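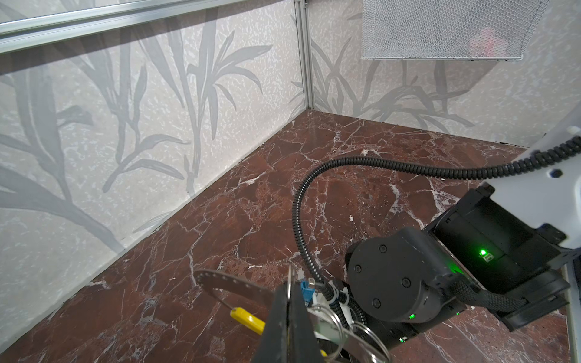

# Halanside Chore Cell: data card

Recordings of one robot arm attempting small household chores inside an enclosed cell. The set is meant for people who want to know which chores a single arm with a simple gripper can finish today, and where it stalls.

Maintainer: Ida Steinbach, Cikonitz
Last revised: January 8, 2020

## Contents

- 800 episodes, 100 of them held out for testing
- wrist camera video, joint positions, gripper opening
- a text label for the chore and a result code

Chores covered: putting an object into a basket, taking it out again, wiping a flat surface, folding a hand towel, and hanging a key ring on a hook.

## Cell

The walls are light gray panels with a printed leaf pattern, joined at an aluminum post. The floor is dark reddish-brown marble with pale veins. It is glossy, and depth estimates taken from it are poor. Do not use the floor as a reference plane without masking the reflections near the back corner.

A white wire-mesh basket hangs against the back wall. Objects behind the mesh blur into color patches at wrist camera distance, and detectors trained on solid bins miss them.

The black corrugated conduit is part of every wrist view. It moves with the arm. Background subtraction will flag it as an object; a mask is supplied in `masks/conduit`.

## Result codes

| Code | Meaning |
|---|---|
| 0 | finished without help |
| 1 | finished after an operator reset |
| 2 | stopped by timeout |
| 3 | stopped by a force limit |

## Baseline

The Flillosus policy finishes 58 percent of the held-out episodes with code 0. Basket placement accounts for most of the successes. Towel folding has no code 0 result. Key rings are picked up reliably but seldom hung, as the hook is hidden by the gripper during the last part of the approach.

The Hamann policy was trained on basket placement only and should not be compared on the full set.

## Known problems

- Result codes for wiping were assigned by one annotator and have not been checked.
- Three episodes have a gap in the joint log. They are listed in `errata.txt`.
- Lighting was not varied. Expect a drop in another room.

## Planned

A second release in March will add episodes with a matte floor cover. Send corrections to the maintainer with the episode number and the time offset in seconds.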